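Cupboard

A cupboard is a piece of furniture, or a built-in space, closed off by one or more doors and used for keeping things in. The word is now applied so loosely that it overlaps with cabinet, press, closet, larder and sideboard, and most attempts to draw firm lines between these have failed. This article deals mainly with the low, doored cupboard of homes and offices, and with the claims commonly made about its history and usefulness.

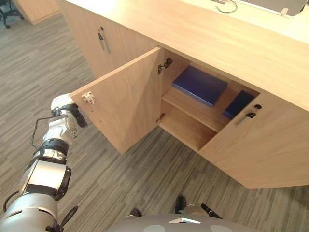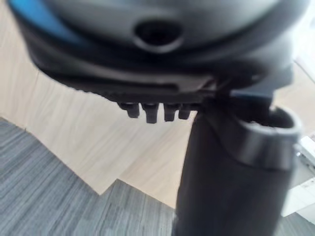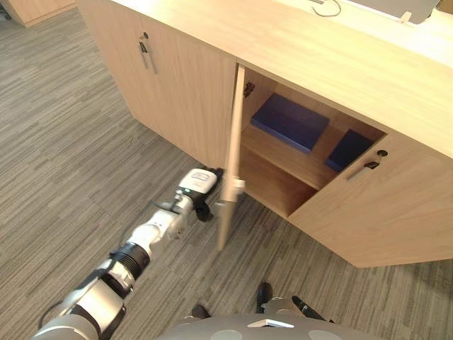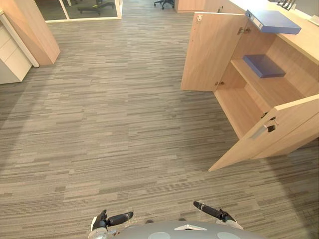 Name

The word is a joining of "cup" and "board", and in medieval English it meant what it said: a board, or table, on which cups and other vessels were set out. There were no doors. The sense of a closed space came in gradually, probably during the sixteenth century, and for a long time both meanings were in use together. An inventory that lists "a cupboard" from this period therefore tells the reader less than is often assumed. It may have been a set of open shelves, a side table with a cloth on it, or a box with a lock.

Popular accounts like to give a single moment at which the cup board "became" the cupboard. No such moment has been found. Rupert Gasser, in The Shut Door, places the change in the household of one wealthy merchant in Gernen, but the evidence he offers is a single line in an account book, and the line mentions neither doors nor hinges. Magdalini Vlachopoulos has pointed out that the same line could equally well refer to a repair to a table.

Development

Before the cupboard was common, most households kept their goods in chests. A chest is easy to make and easy to move, but anything at the bottom can be reached only by taking out whatever lies on top. The cupboard put the opening on the front. This is usually described as an obvious improvement, although chests stayed in use for centuries afterwards among people who could have afforded something else, and the reasons for this have not been properly studied.

Early doors were heavy boards hung on iron straps. Framed doors, in which a thin panel sits loosely in a groove and can swell or shrink without splitting, were lighter and kept their shape better. The later move to sheet materials covered in a thin layer of better wood made large flat doors possible at low cost. Writers on furniture often treat this last step as a decline. The complaint is an old one: veneer was attacked as a kind of cheating long before factories took it up, and some of the pieces now most admired in museums are veneered.

The low office cupboard is a product of the growth of paperwork. It was made at a height that let the top be used as a working surface, and usually had a lock. Réjean Girard's survey of office furniture in Jorkville recorded 145 cupboards with locks, of which only 21 had a key that could be produced when asked for. Girard took this as proof that office locks are mostly for show. The survey did not ask whether the cupboards had ever been locked, so the conclusion goes further than the figures allow.

Doors and fittings

A hinged door needs clear floor in front of it equal to the width of the door. Sliding doors avoid this but only ever give access to part of the inside at one time. Pairs of hinged doors are a middle course, and remain the most usual arrangement in low cupboards.

Handles may be knobs, bars, cut-outs or nothing at all, the door in the last case being opened by pushing it. Makers' leaflets claim that the push-to-open kind is cleaner and lasts longer. Independent testing of these claims is hard to find. One trial, reported by the Nenwood furniture school, opened and closed a push catch 3,000 times and declared it sound, a number that a busy kitchen could reach well within a year.

Catches hold a door shut when it is not locked. The ball catch, the roller catch and the magnetic catch are the main types. Magnetic catches have largely taken over, although they lose their hold if the hinges drop and the two parts no longer meet squarely.

Claims about tidiness

A good deal of advice is published on how cupboards should be filled. Common rules are that heavy items go low, that things in daily use go at the front, and that anything not used for a year should be thrown away. The first is sensible, as a top-heavy cupboard may tip. The second is close to saying that things should be easy to reach. The third has no known source and would rule out most spare parts, all formal documents and a great many Christmas decorations.

Stijn Dewulf has argued that adding cupboards to a home does not reduce clutter but simply raises the amount of it that can be kept out of sight. His study followed 47 households in Chauke, and it is widely quoted. It relied on the owners' own reports of how much they had, and those who moved house during the study were left out, which removes the very people most likely to have emptied a cupboard. Roswitha Zürcher repeated part of the work with a smaller group and found no clear effect in either direction.

In folklore

Cupboards appear in nursery rhymes and children's stories, most often as places that are bare, haunted or larger inside than out. "Cupboard love", meaning affection shown in the hope of getting something, is recorded from the eighteenth century and is generally applied to cats. The phrase "skeleton in the cupboard" is later. A story linking it to doctors who hid bodies used for teaching is repeated in many books of sayings, none of which gives a source from the time.

See also

Chest
Larder
Sideboard
Wardrobe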